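July, notebook 2, bimanual cell

In at 7:40. Jeanie Forsyth had left the cell powered down overnight as I asked, so I did a cold start and homed both arms. Left came up clean. Right threw a joint limit warning on the wrist and cleared on the second try. Writing it down in case it comes back.

Task today is the handover set, keys and small hard things. We are at 3026 kept episodes toward the 4000 that Todeneo wants before they start the next training run. Most of what we have is soft goods and boxes. The keys are the slow part.

Changes from yesterday:

Dropped the leader arm scaling on the last stretch of the approach. Jeanie was overshooting by a finger width every time and then backing up, and the back-up motion was getting into the data. With the lower scaling she comes in slower but in one go. I tried it too and I'm worse than she is, as usual.

Grip force limit down one step on both sides. On the old setting the ring twisted when the second gripper closed and the keys swung for a long time after. Still swings a bit now, but we no longer wait for it before the release.

Start position: we had been putting the keys down in the same spot without meaning to. Looked at the start images from last week's batch and the ring is in the same palm-sized patch in nearly all of them. From now on whoever resets throws them down and leaves them how they land, as long as both arms can reach. No tidying, no laying the fob out flat.

Morning session ran until 11:15. Notes on rejects:

Dropped on the pass, ring fell back to the table. Keep these if the operator picks it up again and finishes, and tag them "recovery". Baxter's note from the spring said to throw them out, but I talked to him on the phone and he agrees now that the model needs to see some.

Both grippers holding and neither one letting go. This happens when the operator loses track of which side is giving and which is taking. Reject if the hold goes past 6 seconds. Under that, keep.

Gripper closed on a key instead of the ring. Keep, but put it in the text label. "Pass the keys" is fine as the main label, then the grasp note after it.

Recorder dropped the right wrist stream twice. Both episodes deleted. Swapped the cable at the hub end and it did not do it again before lunch. I don't trust that yet.

Lunch. Mail from Dumanport, they want the joint torques logged at the full rate for the handover set. We already log them but the export thins them out. I changed the export setting and re-ran it on the morning batch. Files are a good deal bigger. Need to ask whether they want the old ones redone as well, which would tie up the machine overnight.

Afternoon: Jeanie on the leader arms, me on reset and labels. She switched the giving side every ten episodes, since the earlier set was heavy on left to right. We should have done this from the start. The script now prints the side before each episode so the operator doesn't have to keep track.

One thing I noticed watching from the side: when the two grippers come close, she waits for a moment before closing the taking one. I asked and she said she is checking the angle in the wrist view. The pause is in nearly every episode of hers and in few of mine. Don't know if it hurts. Will ask Todeneo to split by operator when they evaluate.

Checked playback of the last ten before shutting down. Time stamps line up across all streams. The Brernik drive is at three quarters full, bring the spare in tomorrow.

To do:
order another hub cable
redo right arm wrist calibration before the first session
move the recovery tag higher in the list, it's too easy to miss
find a second set of keys with a different ring
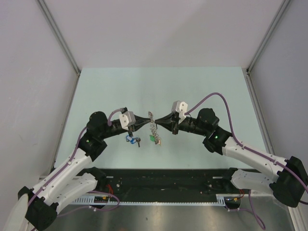
Stopped at 5:20. Left the force limit where it is for the morning, and the calibration target is on the shelf by the door.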